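屋外用スパの水の全量入れ替え手順
Wadwood お客様サポート 技術資料
最終更新:2018年5月21日

本ページでは、Wadwoodが取り扱う家庭用屋外スパについて、水の全量入れ替えを行う際の手順を説明します。対象機種は、Cusi、Flenia、Flandovの三機種です。業務用の設備、および埋め込み式のプールには適用できません。

作業に先立ち、本ページを最後までお読みください。機種に付属する取扱説明書と本ページの記載が異なる場合は、取扱説明書の記載を優先してください。

入れ替えの時期

水の全量入れ替えは、通常の使用で三か月から四か月に一回を標準とします。ただし、次のいずれかに該当するときは、前回の入れ替えからの期間にかかわらず実施してください。

・規定量の薬剤を投入しても白濁が解消しない
・噴流を停止した後も、水面の泡が長時間残る
・消毒剤の濃度が、投入した翌日に検出されない状態が続く
・pHが調整後一日以内に再び大きく変動する
・日焼け止め、入浴剤その他の異物が多量に混入した

冬季に長期間使用しない場合の水抜きは、配管内の残水処理を伴う別の作業となります。1月など気温が氷点下となる時期に本ページの手順を行うときは、排水から給水、運転再開までを同日中に完了できる場合に限ってください。途中で作業を中断し、水を抜いたまま夜間放置することは、配管およびポンプの凍結破損につながります。

機種別の水量と所要時間

各機種の標準水量は次のとおりです。

Cusi 660リットル
Flenia 959リットル
Flandov 1,723リットル

給水に要する時間は、蛇口の流量によって異なります。毎時700リットルの流量で給水した場合、Cusiは1時間弱、Fleniaは1時間20分強、Flandovは2時間30分弱となります。排水を自然流下で行う場合は、これより長い時間を見込んでください。水中ポンプを使用すると排水時間は短縮されますが、吸い込み口が露出した後の空運転には十分注意してください。

流量が不明なときは、容量の分かるバケツに水を受け、満水までの秒数から計算します。

用意するもの

・排水用ホース(排水口の口径に適合するもの)
・給水用ホース
・配管洗浄剤
・中性の浴槽用洗浄剤、またはスパ専用の内面洗浄剤
・柔らかいスポンジおよび布数枚
・フィルター洗浄剤とバケツ
・試験紙または試薬式の水質測定器
・アルカリ度調整剤、pH調整剤、硬度調整剤、消毒剤
・ゴム手袋および保護眼鏡

研磨剤入りの洗剤、金属たわし、シンナー等の溶剤は使用しないでください。アクリル面に付いた傷は補修の対象外です。

手順1 配管洗浄剤を循環させる

排水の前に、配管内に付着した汚れを浮かせる作業を行います。まずフィルターを取り外し、開口部に布などが吸い込まれないことを確認します。配管洗浄剤の規定量を水面に均等に投入し、すべての噴流口を開いた状態で、洗浄剤の表示に従い運転してください。

この間、茶色または灰色の泡が水面に浮くことがあります。泡が縁からあふれるおそれがあるときは、噴流の空気調整弁を閉じます。洗浄剤を投入した水には、絶対に入浴しないでください。

手順2 電源を遮断する

循環を終えたら操作盤で運転を停止し、続いて専用の漏電遮断器を「切」にします。操作盤の停止操作のみで排水を始めることはできません。水位が下がった状態でヒーターまたはポンプが自動的に起動し、機器を損傷する原因となります。

遮断器には、作業中であることを示す札を掛けることを推奨します。以後、手順7で通電の指示があるまで、遮断器を操作しないでください。

手順3 排水する

排水口のキャップを外し、排水用ホースを接続します。ホースの先端は、スパの底面より低い位置に置いてください。先端が浮き上がらないよう固定した後、排水弁を開きます。

排水先については、お住まいの自治体の定めに従ってください。消毒剤が残留した水や配管洗浄剤を含む水を、雨水側溝、河川、池に流すことは避けてください。庭木や芝生への散水にも適しません。集合住宅で共用の排水設備を使用するときは、管理者の承認を事前に得る必要があります。

水位が座面を下回ったら、座面のくぼみに残った水をひしゃく等で足元側へ移します。底に残った少量の水は、布またはスポンジで吸い取ります。Flandovは足元が二段になっており、低い側にのみ排水口があります。高い側の水は自然には抜けきりません。

手順4 内面を清掃する

内面が十分に冷めていることを確認し、洗浄剤を含ませたスポンジで上から下に向かって拭きます。水位線に付いた帯状の汚れは、洗浄剤を数分置いてから落としてください。噴流口の周囲は、口金を左に回して取り外せる機種では、外して個別に洗います。Cusiの口金は固定式ですので、無理に回さないでください。

洗浄剤の成分が残ると、給水後の泡立ちの原因となります。水を掛けて流し、排水口から排出する作業を二回以上繰り返します。最後に乾いた布で全体を拭き上げてください。

ヘッドレストは取り外し、水洗いのうえ日陰で乾かします。塩素系の漂白剤に浸すと、表面が硬化し割れが生じます。

手順5 フィルターを洗浄する

フィルターは、ひだの間に水を当てながら、上端から下端へ順に洗い流します。高圧洗浄機は使用できません。油分が残っている場合は、フィルター洗浄剤の規定濃度の液に一晩浸し、その後よくすすぎます。当日中に運転を再開する場合は、予備のフィルターを装着してください。

次の状態が認められるフィルターは、洗浄による再使用ができません。

・ひだの布地に破れ、または毛羽立ちがある
・両端の樹脂部に割れがある
・中心の筒がつぶれている
・洗浄後も全体が灰色に変色したままである

使用した布類の取り扱い

清掃に使用した布およびスパ用のタオルは、薬剤が付着したまま放置せず、当日中に水ですすいでから洗濯してください。洗浄剤と漂白剤が混ざることのないよう、すすぎを終えるまでは漂白剤を加えないでください。柔軟剤を多く使用したタオルや水着は、次回の入浴時に泡立ちの原因となることがあります。洗濯時の設定は、衣類の表示および洗濯機の取扱説明書に従ってください。
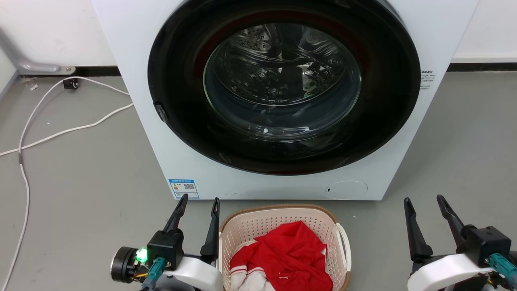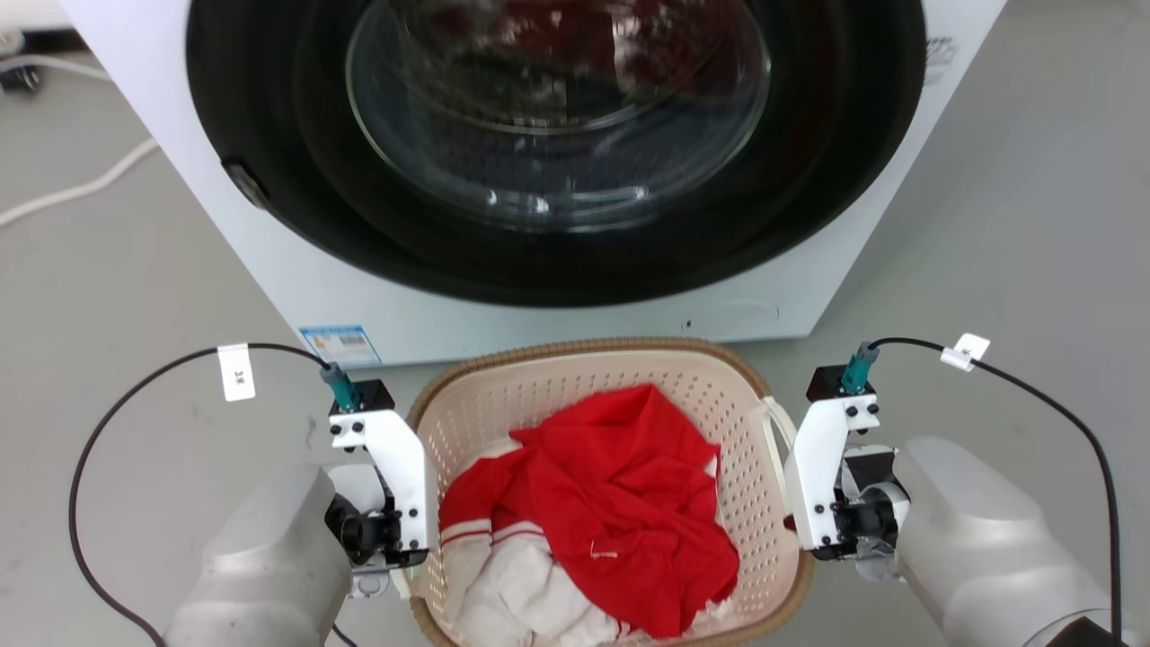
手順6 給水する

排水弁を閉じ、キャップを確実に締めます。取り外した口金とヘッドレストを元の位置に戻した後、給水用ホースの先端をフィルター収納部の中に入れて給水を始めます。足元に直接給水すると、配管内に空気が残り、運転再開時にポンプが水を送れないことがあります。

ホース内に長く滞留していた水は、給水前に一分程度流して捨ててください。井戸水を使用する場合は、鉄分および銅分の測定を事前に行うことを推奨します。金属分を含む水に消毒剤を投入すると、水が緑色や褐色に変わることがあります。

水位は、フィルター収納部の内側にある上限線と下限線の中間に合わせます。給水中はその場を離れないでください。所定の水位に達したらホースを抜き、フィルターを装着します。蛇口につないだままホースの先端を水中に残すと、断水時に水が逆流するおそれがあります。

手順7 通電し、空気を抜く

水位と排水弁の状態を再度確認したうえで、漏電遮断器を「入」にします。操作盤に初期表示が出た後、ポンプを低速で起動し、すべての噴流口から水が出ていることを確かめます。

一分以内に水流が確認できない場合は、直ちにポンプを停止します。空気抜き弁のある機種では、電源を遮断したうえで弁を半回転緩め、水がにじみ出たら締め直してください。空気抜き弁のない機種では、ポンプの起動を十秒、停止を三十秒とし、三回まで繰り返します。それでも改善しないときは、運転を中止してください。

手順8 水質を調整する

薬剤は、次の順に一種類ずつ投入します。複数の薬剤を同時に投入したり、乾いた状態で混ぜ合わせたりすることは、有毒ガスの発生や発火の危険がありますので、決して行わないでください。

(1)総アルカリ度 80~120mg/L
(2)pH 7.2~7.6
(3)カルシウム硬度 150~250mg/L
(4)遊離残留塩素 3~5mg/L

総アルカリ度を10mg/L上げるには、水量1,000リットルにつき炭酸水素ナトリウム17グラムが目安となります。市販の調整剤を用いるときは、製品の表示に従って量を求めてください。計算には、前掲の機種別の標準水量を使用します。

粉末の薬剤は、あらかじめバケツの水に溶かしてから投入します。必ず水を先に入れ、その中に薬剤を加えてください。投入後は循環運転を三十分以上行い、再度測定してから次の薬剤に進みます。一回で目標値に合わせようとせず、計算量の半分から始めることを推奨します。作業中はカバーを開けておいてください。

臭素系の消毒剤を使用している場合、(4)の数値は適用されません。塩素系から臭素系へ変更するときは、投入器も専用のものに交換してください。

手順9 昇温し、使用を再開する

水質が目標範囲に入ったことを確認し、設定温度を入力してカバーを閉じます。昇温に要する時間は、外気温と給水時の水温により大きく変わります。入浴の直前に、消毒剤の濃度とpHを改めて測定してください。消毒剤の濃度が上限を超えている間は、入浴できません。

設定温度は40度を超えないようにしてください。妊娠中の方、心臓や血圧に関する治療を受けている方は、使用の可否を医師に確認してください。

表示と症状による対処

流量不足の表示が出る
フィルターを外した状態で短時間運転し、表示が消えるかどうかを確認します。消える場合はフィルターの目詰まりです。消えない場合は、配管に空気が残っている可能性がありますので、手順7を再度行ってください。

遮断器が落ちる
再投入は行わず、そのままの状態で点検を依頼してください。給水時に機械室の内部へ水が掛かった場合も同様です。

給水後すぐに泡立つ
配管洗浄剤または内面洗浄剤の残留が考えられます。消泡剤は一時的に泡を消すもので、原因の除去にはなりません。泡が翌日も続くときは、再度の排水とすすぎを行ってください。

水が白く濁る
運転再開直後の細かな気泡であれば、噴流を止めて数分で透明になります。透明にならない場合は、pHと硬度を測定します。いずれかが上限を超えているときは、硬度調整剤の追加を中止してください。

記録の保存

入れ替えの実施日、使用した薬剤の名称と量、各測定値を、機種付属の管理表に記入してください。点検を依頼される際は、この管理表と、機械室の扉の内側に記載された製造番号をあらかじめご用意ください。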